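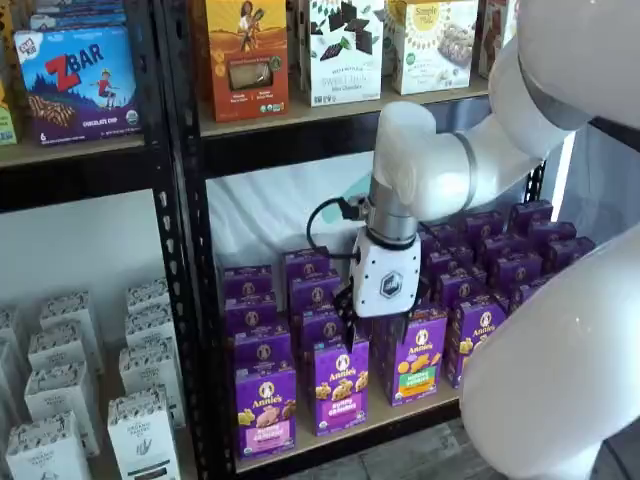

Laboratório de Manipulação – Grupo de Garras e Efetuadores, Zostia

Comparação de garras em gôndola, segunda rodada. Mesmo braço, mesmo controlador, mesma prateleira. Muda só o que fica depois do punho. Vou postando aqui conforme os logs forem sendo processados.

Candidatas: a Skivov de dois dedos, com acionamento elétrico paralelo, e a Vaverance, também de dois dedos, com articulação passiva na falange distal. A garra a vácuo ficou para outra rodada.

A tarefa: retirar uma caixa de biscoito de um bloco denso, por cima, sem derrubar as vizinhas. As caixas da Annie's servem bem para isso. Papel-cartão fino, lateral lisa, muita arte repetida na frente. Quando a fileira está encostada, o dedo não tem por onde entrar.

O problema geométrico é conhecido. Em bin picking o objeto costuma oferecer alguma folga. Em gôndola abastecida, a folga entre caixas é menor que a espessura da ponta do dedo. Ou o dedo abre espaço empurrando, ou a aproximação tem que ser feita em outro eixo.

Abertura útil com as pontas originais da Skivov: suficiente para a profundidade da caixa, apertada para a largura. Pegar pela profundidade exige girar o punho, e aí o corpo da garra chega perto demais da tábua de cima. O compartimento do meio é o pior caso por isso.

Resultado da Skivov no bloco denso: 38 retiradas limpas em 41 tentativas. "Limpa" quer dizer caixa fora da prateleira, sem amassado visível na aba superior e sem vizinha tombada.

As três falhas foram do mesmo tipo. A ponta desceu em cima da aba da caixa ao lado, o controlador leu contato e abortou. Nenhuma queda. Para mim isso é erro de percepção mais calibração de mão, e a garra só herdou.

Vaverance, mesma sequência de poses: ainda não tenho um total que eu queira publicar. Uma parte das execuções rodou com o limite de corrente errado no arquivo de configuração. Erro meu. Vou repetir o lote inteiro antes de pôr número ao lado de número.

O que já dá para dizer da Vaverance sem estatística: a falange passiva ajuda quando a caixa está torta e atrapalha quando está reta. Com a lateral paralela aos dedos, a articulação cede um pouco no início do fechamento e a caixa sobe inclinada. Na saída, a quina traseira raspa na vizinha.

Dá para compensar com uma pré-carga maior na mola. Aí se perde a adaptação, e a garra passa a ser uma paralela mais pesada.

Cabo. O laço que sai para a esquerda do punho e volta para a garra é longo de propósito, para dar curso à última junta. Em prateleira aberta não incomoda. Com tábua por cima, entra no planejamento como volume de colisão. Modelei como uma cápsula, com margem generosa, e o planejador passou a recusar poses que na prática são viáveis.

Testei a alternativa com o cabo preso rente ao elo. Ganha espaço livre, perde rotação. Para caixas alinhadas com a frente da prateleira a rotação perdida não faz falta. Para as da fileira de trás, faz. Voltei ao laço.

Controlador: tudo rodou no Pennington, em modo de impedância, com rigidez baixa no eixo vertical durante a descida e alta depois do fechamento. A transição é feita por limiar de força na ponta. Em controle de posição puro a descida amassa a aba com qualquer erro de altura, então nem incluí na tabela.

Detalhe que custou uma tarde: o Pennington filtra o sinal de força antes de entregar ao usuário, e o atraso do filtro muda com a taxa de publicação. Com a taxa padrão, o aborto por contato chegava tarde. O parâmetro existe na documentação, em um apêndice.

Sobre percepção. Fileira após fileira da mesma embalagem roxa, com o mesmo coelho redondo impresso no alto. O casamento de features acha correspondência excelente com a caixa errada. A segmentação por instância separa bem a fileira da frente e começa a fundir caixas conforme vai para o fundo.

O que melhorou: usar as bordas superiores em profundidade em vez da textura. Os topos formam degraus, e degrau o sensor de profundidade enxerga. A arte impressa ficou só para confirmar qual é o produto depois que a instância já está separada.

Sabores diferentes misturados no mesmo bloco são um segundo problema. A faixa laranja e verde de uma das caixas da frente é fácil para o classificador quando está à vista. Com a garra já posicionada em cima, a vista por cima perde a frente. A identificação tem que ser feita antes da aproximação e mantida por rastreamento.

A Wing-sze Yip perguntou por que não começar pelas caixas brancas do vão da esquerda, que têm mais espaço em volta. Já fizemos na primeira rodada. As duas garras acertam quase tudo ali e o resultado não separa uma da outra. Servem como teste de sanidade depois de trocar ferramenta.

Ela também sugeriu pontas mais finas para a Skivov, chanfradas por dentro. Imprimimos um par. Entram melhor entre as caixas e flexionam sob carga lateral, o que estraga a leitura de contato. O próximo par vai ser usinado, com o mesmo chanfro.

Fundo de tecido branco: mantém a cor do fundo previsível, mas tem rugas, e ruga em tecido vira ruído de profundidade atrás da última fileira. Estou recortando a nuvem por plano antes de segmentar. Esticar melhor o tecido também resolveria.

Iluminação: a luz forte da direita, por trás da estante, pega nos topos das caixas daquele lado. Exposição fixa estoura os topos, exposição automática oscila quando o braço branco entra no campo. Fiquei com a fixa, mais curta, e ganho um pouco maior. Ruído uniforme é mais fácil de tratar que ruído que muda no meio da descida.

Tempo de ciclo não está na comparação. As duas fecham rápido o bastante para a descida em impedância dominar o total, e a descida é a mesma nas duas.

Posição provisória, com as ressalvas acima: para caixa rígida em bloco denso, Skivov com ponta fina. Para embalagem desalinhada ou prateleira já mexida, a Vaverance continua interessante – mas só assino isso com o lote refeito.

Pendências: repetir a Vaverance com o limite de corrente correto, usinar as pontas, trocar a cápsula do cabo por um modelo menos conservador. Tabela completa em setembro, neste mesmo fio, com os arquivos de configuração junto.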